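I replaced the whole-house water filter in October and kept notes, mostly so that I would stop guessing at the change interval. The old housing was a Furkero, installed before we bought the place. The new one is a Drultell with a standard 10-inch cartridge and a pressure gauge on each side.

The two gauges are the point. Static pressure tells you nothing about the filter, so I open the laundry tap fully, wait for the needles to settle, and write down both numbers. With a fresh cartridge the difference was too small to read. After 23 days it was 2 psi. At 34 days it was 3 psi and the upstairs shower was still fine.

The cartridge maker says to change at 2,000 gallons or when the drop becomes "noticeable," whichever comes first. We have a well and no utility meter, so I added a Clukik inline flow counter downstream of the housing. It reads in whole gallons and resets if the battery comes out, as I learned at 800.

Sediment load varies with rain more than with use. After a wet week the cartridge picks up a brown band at the bottom third and the drop rises faster than the gallons would suggest.

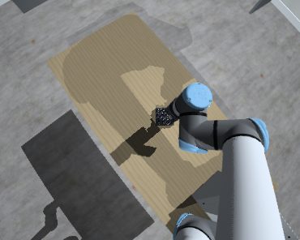

The O-ring deserves more attention than the cartridge. I use silicone grease, a thin coat, and wipe the groove first – grit in the groove was what made the Furkero weep. Hand tight plus a small nudge with the wrench is enough. Overtightening makes the next change miserable.

Remaining items: a bypass valve, a drain pan under the housing, and a second counter reading from dry weather. I also want to try a 20-micron cartridge in place of the 5.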